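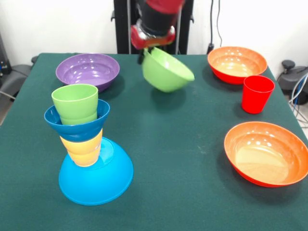
Stacking comes before sorting in this unit, and people always ask why, so get it down now. Stacking is one thing on top of another and the child finds out right away if it stays. Sorting needs an idea in your head first. With bowls and cups you get both jobs out of the same box. Look at the tower on the left: blue bowl upside down for a base, yellow cup on that, another blue bowl right way up, green cup inside it. By color it makes no sense at all. By shape it makes plenty, a wide flat-ish bottom, then narrow, then wide again, and the upper bowl is already tipping a little. A child who builds that is not "mixing up the colors". Write down what they built, not what you wanted.

Week 4 notes, Play Materials in the Early Room. W. Hollis. Saturday group, Saturday, May 9, 2026. If you missed it get the reading from the folder, it's the Venckus chapter, pages 8 and 9 are the ones we used.

Terms for this week

Nesting = same shape goes inside same shape. Bowl in bowl.
Stacking = one on top of the other, touching at a rim or a base.
Inverting = turning over. Sounds small. It's a big step, see below.
Containing = something inside something else, no match needed. Cup in bowl counts.

Laimutė Venckus uses "seating" for a cup that sits down inside a bowl and doesn't rock. I like it, use it if you want, but say what you mean in your write-up because the outside marker won't know the word.

Inverting

Most two-year-olds leave a bowl how they got it. Open side up, because that is what bowls are for. Turning it over makes a new object, a hill or a hat or a stand. Don't show them. I mean it, this was the most common mistake in the last set of observations, adult flips the bowl, child copies, adult writes "child discovered". If you flipped it put that you flipped it.

Once it is over, watch what goes on top. The base of an upturned bowl is a small flat place. A cup standing up will sit there but has to be put down near the middle. Off to one side it still stays, up to a point, and the point is what they're learning. Let it fall. Plastic, cloth on the table, nobody hurt.

Cloth or no cloth? Asked twice on Saturday. Cloth, or felt. Quieter, things don't skate. Plain dark color if you have one so the bright stuff shows up for a kid who has trouble picking objects out. Pull it tight, a wrinkle under the bottom bowl will tip a tower and then you are observing the wrinkle.
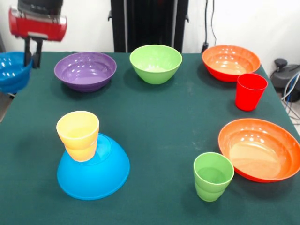
Sorting next. Two ways in, by kind (bowls here, cups there) or by color. Kind usually comes first if the child uses dishes at home and knows a cup is for drinking. Color comes first with kids who have had a lot of color games, and that's ok, it tells you about the games. Don't push from one to the other in the same session.

The awkward item is your best tool. A green cup when there's also a green bowl. Does it go with the other cups or with the green? There is no wrong answer so don't make a face. Say "where does this one live?" and then wait. Count to 8 in your head, it will feel like forever, most of us in the practise round lasted to three.

Same item in a different size or spread works too. Orange bowls for instance, put one near and one far and see if the child brings them together. Far things look smaller and some kids will tell you it's the baby one. Write that down word for word!

Laying out the table

- bowls wide open, spaced so a small hand gets between them
- something within reach of either hand, don't load one side
- cups standing up at the start, not lying down (they roll, you lose 9 minutes)
- keep stuff off the very edge on the child's side
- leave a bare patch in front, that is where building happens
- no food words from you until they use one first

What about pretend play. It will turn into soup. Fine. Soup is not off task. Keep notes going but put a line across the page where the pretending starts so you can tell afterward which bit was which.

Cleaning: warm water, mild soap, air dry upside down on a rack. Don't nest them damp, they stick and then someone pries at them with a spoon and nicks the rim. Shake the cloth out too, it picks up smudges and dust fast and it shows on dark ones.

Observation task (due first session in June)

One child, one table, about 20 minutes. Permission form first. Draw the layout before and after, stick drawing is fine, label color and kind. Then one page:
1. first thing touched
2. anything turned over, and by who
3. tallest thing built, list it from the bottom up
4. any sorting, by what
5. exact words, at least two lines

Listing from the bottom up matters for no. 3, I can't mark it if yours goes top down and the next one goes bottom up. Half of you did that last time.

Bring the drawings to room 396, not the office. Still owe you the answer on lids, didn't get to lids. Also somebody left a gray scarf.

Related handouts
Week 3: Blocks and Ramps
Week 5: Lids, Jars and Things That Close
Water Table Basics
How to Write Down What a Child Says
Reading list (Venckus, updated)

We use cookies to remember your settings on this site. By continuing you accept our cookie policy. Accept | Manage choices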